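Slotted-angle rack for drinks and snacks – do I really need dividers?

Posted in Storage & Shelving, September 22, 2023

potano_pantry

I run the snack corner at a small office in the Altiswood building. We have a grey metal slotted-angle unit, the kind you bolt together yourself, and I stock it with little juice cartons, small soda bottles and namkeen packets. By the end of any given afternoon the whole thing is a mess. Cartons fall over, the packets slump, and people put things back wherever there's a gap.

A coworker sent me a link to the Platbridge divider kit, and the sales page makes it sound like shelves can't function without it. It's 8 clear strips with sticky feet. I have my doubts. Sticky feet on painted metal have never lasted for me, and I already wasted money on a set of plastic bins that were too deep to see into.

So before I buy more plastic, has anybody kept small drinks in order on plain flat shelves, with no dividers? And does it matter what goes next to what? I've read that you should sort by color, by size, by price and by sell-by date, and those can't all be right.

cao_corner

Skip the kit. I had something very close to it and the strips came loose whenever anyone pulled a bottle out at an angle. Then you have a wobbly strip and a mess, plus glue marks.

What works for me is blocks. One product, two across and two deep, then leave a gap you can get your fingers into, then the next product. Square blocks hold each other up better than a long single row does, and you can see from across the room when one has been raided. Bottles go in the middle of the shelf, where you can get both hands around them to straighten them up. Cartons to one side, packets to the other.

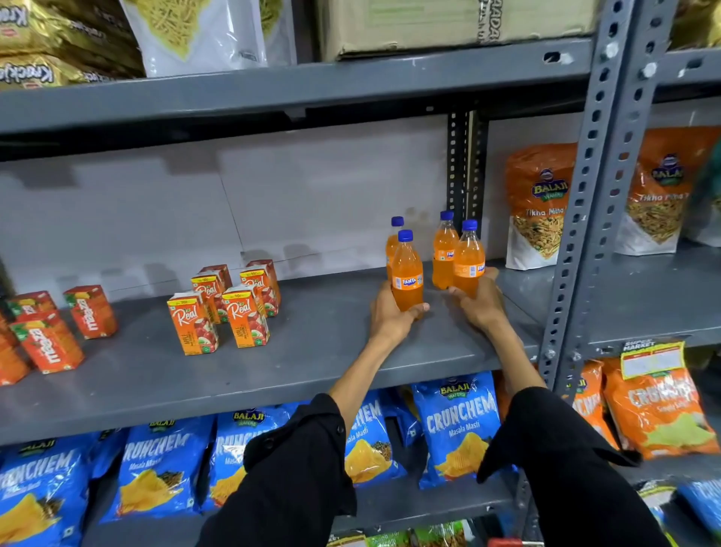

Middle shelf: Maaza and Real apple on the left, Fanta in the center, Balaji Tikha Mitha on the right.

The Real cartons stay up fine in a loose block. Maaza is the one to watch. You can see one lying over toward the front, and once a carton is tilted like that the others next to it start to look untidy too. I'd push them closer together before I'd pay for a strip to do it.

On your sorting question, I don't believe in color for this at all. Maaza, Real apple, Fanta and that namkeen are all some kind of orange, so sorting by color gets you one big orange shelf. Sort by shape. Bottles with bottles, boxes with boxes, then by flavor inside that.

For dates, put new stock behind old stock and stop there. I tried colored dots one December and was the only person who ever looked at them.

rackandrow

You need dividers. All shops use them. Get the Platbridge ones, they're fine.

cao_corner

All shops do not use them. Walk into any small grocery and look at the juice cartons.

shelf_skeptic

Mostly with cao_corner, but I wouldn't treat two by two as a rule. It depends on how deep your shelf is. On a deep one you end up with a big empty strip at the back, and that's where crushed packets go to hide. Measure first. If you can fit a third row and still reach it, use it.

Two other things, both cheap. Check that the shelf is level. People blame the cartons when the bolts on one upright are a hole lower than the others – this happens a lot with slotted angle because the holes all look alike. Put a bottle on its side and see if it rolls. If it does, no divider will save you.

Then the packets. Pouches like those will stand if the bottom is spread open and flat, so press it out with your thumb before you set them down. I wouldn't put more than 10 on a shelf without something solid at the end of the row. A plain brick wrapped in paper does it. I've seen people sell "pouch stands" for this and I can't see what they add.

And whatever you do, the office will wreck it by four o'clock. I'd be suspicious of any product that promises otherwise.

potano_pantry

Thanks. I did the bottle test and it rolled, slowly, toward the window side. Going to fix the bolts and try the blocks before spending anything. Not convinced about the brick but I'll see what's in the storeroom.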